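Thread on how we write and enforce rules for simulated manipulation trials. This is the April revision of our internal practice sheet at Ekudbridge. Most of it applies to any tabletop setup with a single arm.

1/ A trial has a written start state, a written end state and a time limit. If any of the three is missing, the run is logged as practice and stays out of the results. We had 25 runs last quarter with no end state on record. All were dropped.

2/ The end state is a condition a script can check. "Cup placed" is too loose. We write: cup upright, base in contact with the counter, fingers open, no contact between gripper and cup for 100 consecutive simulation steps. Each clause is logged separately so a failure can be traced to one of them.

3/ Rim grasps get their own category. A cup held by the rim hangs below the fingers and can rotate about the contact line. A cup held by the body mostly can't. Pooling the two gives a success rate that describes neither.
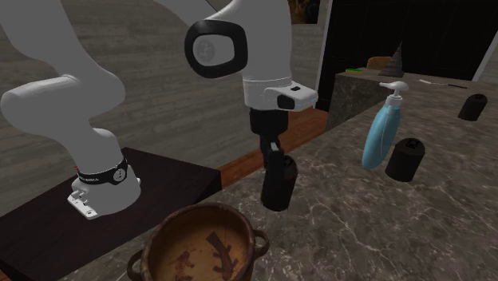 4/ Clearance. In transit, the lowest point of the held object counts, and the fingertips don't. Our old sheet measured from the fingertips, which is fine for a block and wrong for anything that hangs. The current rule takes the collision mesh of arm plus payload as one body and checks it against every object on the counter.

5/ Contact with an object outside the task is a fault even if the object doesn't move. Simulated contact forces are cheap to log, so log them. We used to count only displacement above a threshold and it hid a large number of grazes.

6/ Identical objects need persistent IDs. If the instruction says "the cup" and the layout holds more than one, the instruction is defective. Fix the instruction before the run. Do not decide afterward which one was meant.

7/ Seeds. Every layout is generated from a recorded seed, and the seed goes in the first line of the log. Set Gilus (our held-out layouts) has 138 seeds. They are not to be opened for tuning, for debugging or for screenshots. If one is opened, it moves to the training side permanently and the log says who moved it.

8/ Approach and hover. The gripper may wait near a target, but the wait is bounded. Past the limit, the controller must either commit or retreat to the last safe waypoint — an open-ended hover is recorded as a timeout. The finger state at the start of the wait goes in the log as well: open, closed, or in motion.

9/ Near a bowl or pot with side handles, the collision shape has to include the handles. A plain convex hull fills in the gap between handle and body, and a handle grasp then fails for reasons that have nothing to do with the policy. Check the collision view, not the render.

10/ Same for bottles. A spray head or a pump nozzle sticks out past the body, and a cylinder fitted to the body misses it. We decompose these by hand. Slow work, but it's done once per asset and then versioned with the asset. 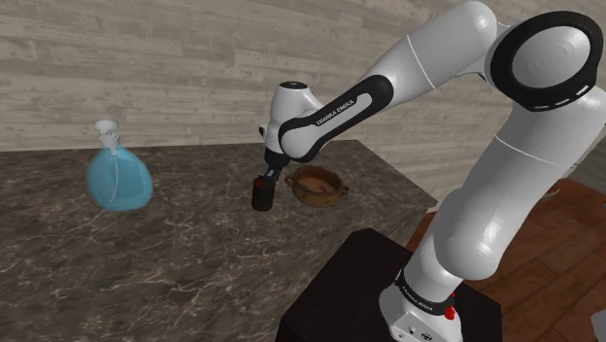 Panya Suksawat asks whether rule 8 penalizes slow policies unfairly, given that a careful controller may need several corrections before it closes on a handle, and whether the limit shouldn't scale with the size of the target.

11/ Fair point. The limit covers time without net progress toward the target. Corrections that reduce the pose error reset the clock. We tried scaling by target size under the Tsang draft and dropped it, as it added a parameter that people then tuned.

12/ Reporting. State the number of attempted trials, the number excluded, and the reason for each exclusion. Our last report had 505 attempted. A success rate with no denominator is sent back.

13/ Video is supporting material. The log decides. Where the two seem to disagree, first check that the clip and the log carry the same seed. Mismatched clips are the most common error we find in review.

14/ Changes to physics settings (friction, time step, solver iterations) start a new series. No merging across series. Fluvura, our log checker, refuses files with mixed settings hashes, and there is no override flag.

15/ Open item: deformable contents. The sheet has no rule yet for liquids or cloth. Until it does, containers are treated as rigid and the report has to say so. Draft text for that section goes out for comment next month.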